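# Hullik robotics club: the basket task

Friday evenings in the back workshop, two arms, one basket. Kaja Kivi set the club this job in spring: take things out of a shopping basket, put them back, and don't drag the basket off the table. I was asked to put the gallery together. I'll say now that I'm not convinced a basket teaches anyone more than a plain box would. 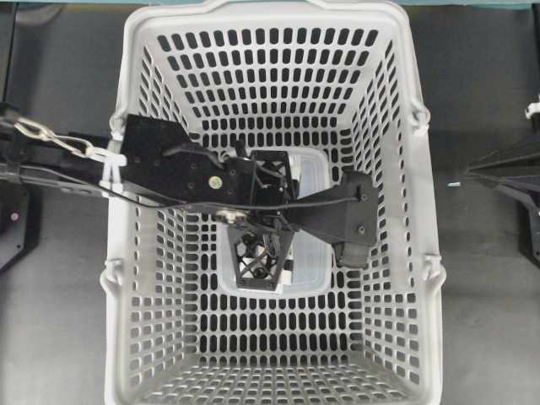
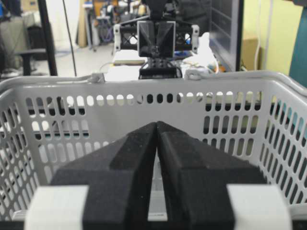
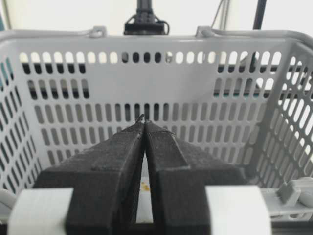 The basket from overhead with the clear container in it, then two views from down at the fingers.

The slots are the part I'd argue about. Dinesh Jayawardena says they make the vision work harder, and that this is good practice. Perhaps. In the two finger views you can see whatever is behind the far wall showing through, and the students' first program took that for something worth picking up.

The clear container was Rasa Kütt's idea. See-through plastic on a slotted floor is a mean thing to ask of a beginner, and I told her so. She kept it in.

The log for the term lists 1462 tries, of which 959 are marked as good. I would like to know who decided what "good" meant — Lakmal Weerakoon wrote the rule, and it counts a lift of 11 mm as a success. My shopping would stay in the shop.

Still, the eight students have kept coming, and their cable routing is better than it was. The next round uses the same basket with a fuller load. Phyllis Ellwood has the sign-up sheet, and anyone who wants to read the log should ask Lakmal for it.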